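Rarkier Matte Countertop Sealer, 2 lb Can

Rarkier > Surface Care > Sealers > Matte

In stock. Ships from Wustthorpe, usually next working day. Not Saturdays.

Page updated Tuesday, March 22, 2022. New can, same stuff inside. Old label had the blue stripe, ignore if yours has it.

What it is

Wipe-on sealer for matte counters. White ones mostly, thats what people buy it for. Goes on thin, dries flat, no shine. If you want shine get the Rarkier Gloss, different page, different can, don't mix them.

Works on:
Honed stone
Cast concrete
Unglazed tile and the grout between
Cement-based overlays

Doesn't work on:
Polished anything
Laminate
Solid surface (it just sits on top and peels)
Wood. Please stop asking about wood. There's an oil for that, see Fundon Board Oil.

What's in the box

One can. One applicator pad, white. One pair of gloves, large. Instruction sheet, folded up under the lid ring. Pad is good for one job only, it goes stiff overnight even in a bag. Extra pads sold separately.

Before you start

Clean the counter. Properly. Dish soap leaves a film so rinse twice, then wipe down with plain water and let it dry overnight. Any grease left on there gets sealed in, and then you're sanding.

Old sealer has to come off first if it's a different brand. Same brand, no need, scuff lightly and go over it.

Test a patch. Inside a cupboard, offcut, behind the toaster, wherever. Leave it a full day before you judge the color. Some stone darkens a touch. Concrete nearly always does.

If you're sanding, 400 grit. Finer than that and the sealer has nothing to hold. Coarser and you'll see the scratches when the sun is low, on white particularly.

Putting it on

Stir, don't shake. Shaking puts bubbles in, bubbles dry as pinholes.

Pour a little on the pad, not on the counter. Long strokes, one direction. Start at the back wall and come toward you. Keep a wet edge. Do the whole run in one go, don't stop for lunch halfway, there'll be a line.

Wipe off whatever hasn't soaked in. Clean cotton cloth, old t-shirt is fine. This is the step people skip and then they email us about sticky patches.

Second coat next day, going the other way. Two coats is plenty on stone. Concrete can take a third if it's still drinking it up.

Lay rags flat outside to dry before they go in the trash. Don't ball them up in a bucket.

Drying

Touch dry same evening in a warm room. Light use after two days. Full cure is longer, 29 days on the data sheet, so go easy with coffee, red wine, turmeric and lemon til then. Hot pans on a trivet, always, cured or not.

Keep the room above 50 if you can. Cold kitchens in February give us most of our complaints. It will cure, just slow, and it feels tacky the whole time. Open a window for the smell but don't point a fan at it, dust.

Coverage

One can does a normal kitchen, two coats. Galley kitchen you'll have leftover. Big island, get a second can so you're not caught short in the middle. Returns accepted on unopened cans, see below.

Small jobs, there's a half size can. Sold out at the moment, more coming.

Looking after it

Daily: damp cloth, drop of mild soap.

No bleach. No vinegar. No scrub pads, no powder cleaners. Magic-type sponges are an abrasive whatever the packet says, they'll leave a shiny spot on a matte counter and shiny spots don't come out, you end up redoing the section.

Put felt dots under anything heavy that lives on the counter. Mixers, crocks, rough-bottomed bowls. Lift, don't drag.

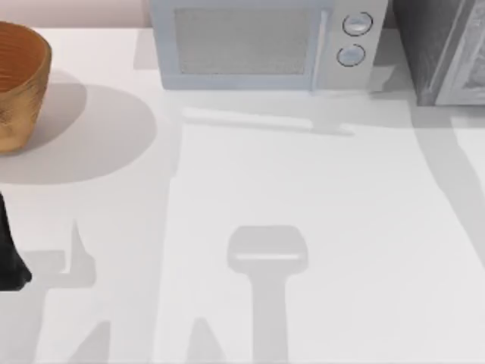

White countertop, matte finish, with brown bowl.

Check it once a year. Drop of water by the sink, wait ten minutes, wipe. Dark mark underneath means time for a fresh coat. Sink and stove go first, the rest can last a lot longer. You can spot-coat those two areas, just feather the edge out with a nearly dry pad.

Specs

Product code: RK-100
Size: 2 lb can
Finish: Matte, clear
Base: Water
Coats: 2, sometimes three on concrete
Cleanup: Soap and water while wet
Storage: Indoors, lid tight, don't let it freeze. Frozen can is a dead can.
Shelf life: Date is stamped on the bottom

Questions we get

Will it stop etching?
No. Acid eats the stone itself. Sealer buys you time to wipe up, thats all.

Food safe?
Once fully cured it's fine for a kitchen counter. Use a chopping board though. Knives go straight through it.

Can I put it over Tomaszewski wax?
No. Strip the wax first, all of it, then wait a day. Sealer over wax goes cloudy and stays cloudy.

Does it yellow?
Ours hasn't. The display counter in the Wustthorpe shop faces a south window and still looks the same as the spare slab we keep in the back.

Can I use a roller?
You can. Short nap, and go slow. Pad is better. Rollers leave a texture on white.

My counter has a seam, what do I do there?
Tape off the silicone. Sealer won't stick to silicone and it makes a mess of the edge. Pull tape before it dries.

How do I get a white cloudy patch out?
Usually too much product left on. Scuff it, wipe, thin coat over. If it's cloudy right through, strip and start over, sorry.

Customer note

"Did my mother's kitchen and then mine. Second one went much better because I wiped it off this time. Gloves were too big for me." Elżbieta Chmielewska, Fundon

(We do have small gloves. Put it in the order notes and we'll swap them.)

Shipping and returns

Ground only, it's a liquid. No air, so nothing to Hawaii or Alaska for now. Pickup at Wustthorpe is free, ring the bell at the side door, front is locked after four.

Unopened cans back within 60 days, you pay the postage. Opened cans no. Dented can on arrival, send a picture of the can and the box before you open it and we'll get another one out to you.

Goes with this

Rarkier Applicator Pads, pack of 4
Rarkier Stripper, quart
Rarkier Grout Brush
Fundon Board Oil
Felt dots, brown or clear

Trade price from six cans. Email for the list, it isn't on the site yet.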